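3. Armazenamento doméstico de alimentos em embalagens flexíveis

Esta seção trata da forma como os domicílios acompanhados em Stevitmont guardam alimentos secos comprados em embalagens plásticas flexíveis, e do que essa forma de guardar tem a ver com a perda de produtos por vencimento.

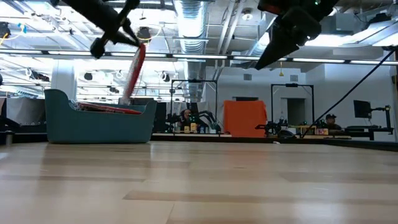 Figura 1. Embalagens vermelhas com plástico transparente e caixa plástica azul-esverdeada sobre tampo de madeira clara.

3.1 Delimitação

A literatura sobre desperdício doméstico concentra-se nos perecíveis, o que é compreensível, já que frutas, hortaliças e sobras de refeição costumam responder pela maior parte do peso descartado. Os alimentos secos aparecem em geral como categoria residual. No levantamento de Stevitmont essa categoria foi tratada em separado por dois motivos. O primeiro é o custo por quilo, mais alto nos produtos fracionados do que nos vendidos a granel. O segundo é a embalagem: quando um pacote fechado é descartado, perde-se também um material que raramente é separado do conteúdo e que, misturado a restos orgânicos, deixa de interessar à triagem municipal.

Entende-se por embalagem flexível, neste trabalho, todo invólucro de filme plástico, laminado ou não, que não mantém forma própria depois de retirado o conteúdo. Ficam fora da definição os potes, as latas, as garrafas e as caixas de papel-cartão sem saco interno. Caixas de papel-cartão com saco interno foram incluídas apenas quando o morador havia jogado fora a caixa e guardado o saco, prática comum no bairro de Skullside, onde as cozinhas são menores.

3.2 Amostra e coleta

O levantamento abrangeu 427 domicílios, distribuídos entre os bairros de Skullside e Arsenault. Os dois bairros têm renda média semelhante, mas diferem no tipo de moradia. Em Skullside predominam apartamentos antigos subdivididos, com cozinha estreita e poucos armários altos. Arsenault é formado sobretudo por casas térreas, muitas com despensa separada ou com um armário de corredor usado para esse fim. A escolha procurou isolar, na medida do possível, o efeito do espaço disponível.

Cada domicílio recebeu uma visita inicial e uma visita de retorno. Na primeira, a entrevistadora registrava os lugares em que havia alimentos secos, o tipo de recipiente usado para agrupá-los (quando existia), a posição dos pacotes e a data de validade de cada um. Na segunda, repetia-se o registro e perguntava-se ao morador o destino dos pacotes que não estavam mais no local. As visitas foram interrompidas em dezembro, mês em que o estoque doméstico cresce por causa das festas e deixa de representar o padrão do restante do ano.

O formulário de campo foi adaptado do instrumento do projeto Zimia, elaborado para cozinhas coletivas. A adaptação consistiu em retirar os itens sobre câmaras frias e escalas de trabalho e em acrescentar um bloco sobre o modo de agrupamento. Aaliyah Ross conduziu o treinamento das entrevistadoras e Mervin Lavoie revisou a codificação das respostas abertas. As divergências de codificação foram resolvidas por releitura conjunta do formulário, sem nova consulta ao morador.

Foram excluídos da análise 32 domicílios. Na maior parte desses casos a família havia se mudado ou recusou o retorno; nos demais, o formulário da primeira visita estava incompleto no bloco de validade. As exclusões não se concentraram em nenhum dos bairros.

3.3 Modos de agrupamento

As respostas e os registros de campo permitiram distinguir alguns modos recorrentes de guardar pacotes flexíveis. O mais simples é a pilha direta na prateleira, sem recipiente. Os pacotes ficam deitados uns sobre os outros e a pilha tende a escorregar para a frente do armário conforme é mexida. Os moradores que usam esse modo descrevem com frequência o hábito de empurrar os pacotes para o fundo depois das compras, o que coloca os produtos novos na frente dos antigos.

O segundo modo é a caixa ou bandeja aberta, de plástico na grande maioria dos casos. O recipiente costuma ter sido comprado para outra finalidade e transferido para a cozinha depois. Dentro dele os pacotes podem ficar deitados ou em pé. A posição tem consequência prática: em pé, a borda superior de todos fica à vista e o morador passa os dedos por elas como em um fichário; deitados, apenas o de cima é visto por inteiro. A altura da borda frontal também importa, pois uma borda baixa permite reconhecer os pacotes sem tirar o recipiente do lugar.

O terceiro modo é a transferência do conteúdo para potes rígidos. Ele é citado pelos moradores como o ideal, mas aparece pouco nos registros e quase sempre restrito a arroz, farinha e açúcar. Biscoitos, temperos, misturas prontas e petiscos permanecem no saco original. A transferência elimina ainda a data de validade, que só alguns moradores copiam para uma etiqueta.

Há por fim o modo disperso, em que pacotes do mesmo produto ficam em lugares diferentes da casa. Em Arsenault isso ocorre quando a despensa é usada como reserva e o armário da cozinha como local de consumo. Em Skullside a causa costuma ser a falta de espaço, e foram encontrados pacotes sobre a geladeira, em gavetas de talheres e em armários de quarto.

3.4 Vencimento e visibilidade

O indicador adotado foi a presença, na visita de retorno, de ao menos um pacote fechado com validade vencida. Entre os domicílios que usavam caixa ou bandeja aberta, 17% apresentavam essa condição. Nos que empilhavam diretamente na prateleira a proporção foi quase o dobro, e no modo disperso foi mais alta ainda, com variação grande entre os bairros. O grupo dos potes rígidos não foi comparado aos demais, pois em muitos casos a validade não pôde ser recuperada.

A diferença entre pilha e caixa manteve-se quando os bairros foram analisados em separado. Isso sugere que o efeito não depende apenas da área da cozinha. Uma explicação possível é a mobilidade do conjunto: a caixa pode ser puxada inteira para a bancada, o que expõe os pacotes do fundo, enquanto a pilha precisa ser desfeita no próprio armário. Vários moradores relataram fazer essa retirada antes das compras, para saber o que falta.

A transparência do filme foi apontada em muitas entrevistas como auxílio para identificar o produto. Para a leitura da validade, porém, ela pareceu indiferente ou desfavorável. A data impressa sobre filme transparente tem pouco contraste, e o vinco do plástico dificulta a leitura. As entrevistadoras precisaram esticar o filme com as duas mãos para ler a data em boa parte dos pacotes, operação que os moradores mais velhos disseram não fazer. Nos pacotes com faixa opaca, impressa em cor cheia, a data era lida com mais facilidade quando estava em fundo branco próprio.

3.5 Limitações

A visita de retorno pode ter alterado o comportamento observado. Alguns moradores disseram ter revisado o armário por saber que a equipe voltaria, e não há como estimar quantos outros fizeram o mesmo sem mencionar. Se esse efeito existe, ele reduz a proporção de vencidos em todos os grupos, mas pode reduzi-la mais justamente onde a revisão é mais fácil.

O modo de agrupamento também não foi atribuído pela pesquisa. Quem organiza pacotes em caixas talvez já preste mais atenção às validades, e nesse caso o recipiente seria um sinal do hábito e não sua origem. O formulário não continha perguntas que permitissem separar as duas hipóteses. A etapa seguinte, descrita na seção 4, distribui caixas a parte dos domicílios que empilhavam na prateleira e mantém os demais sem intervenção.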